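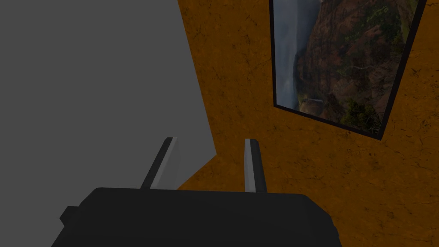 Questions we hear a lot at Lestance Paint & Plaster

Can I put a limewash over ordinary wall paint?
You can, bless you, but please prime it first! Limewash likes something to hold on to, and a mineral primer gives it that. Leave the primer overnight if you have the patience.

How many coats will I need?
Usually 2, and 3 if you're going from a dark color to a light one. The first coat always looks dreadful — don't panic, go have a cup of tea.

Won't a strong color make my narrow room feel smaller?
It might feel cozier, and plenty of our customers love that. Try a sample board on each wall and look at it in the morning and again by lamplight.

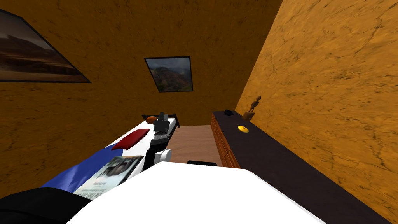
Mottled orange walls with landscape pictures in thin black frames.

Do you do color advice?
We do, and it's free. Ask for Crisanto Javier, any time before noon, and bring a cushion or a bit of curtain if you have one handy.

Can I return a tint?
Sorry, mixed colors are yours to keep. Unopened primer can come back within 41 days.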